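Contra la mesa llena

Yasir Warraich me discute que el orden es cosa de gente aburrida. Pues no. Una mesa clara, de veta suave, pide poco – superficie y ya. Luego llegan los plásticos transparentes, las ranuras, la correa blanca, el palito plano, y se acabó el sitio.

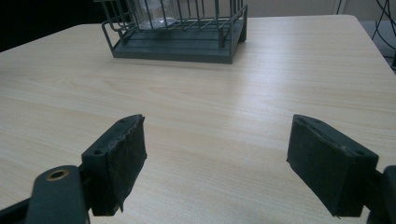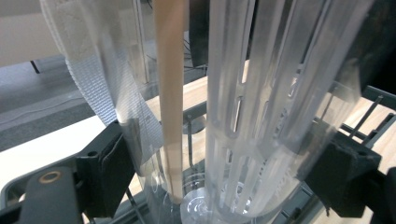 Rulach · núm. 184 · pág. 2

Guardar menos, digo yo. Cajones no, que se llenan solos. En octubre tiré media estantería y aun asi sobraba. Lo transparente engaña, parece que no ocupa – y ocupa. Que cada uno haga lo que quiera en su casa, pero la mesa, libre.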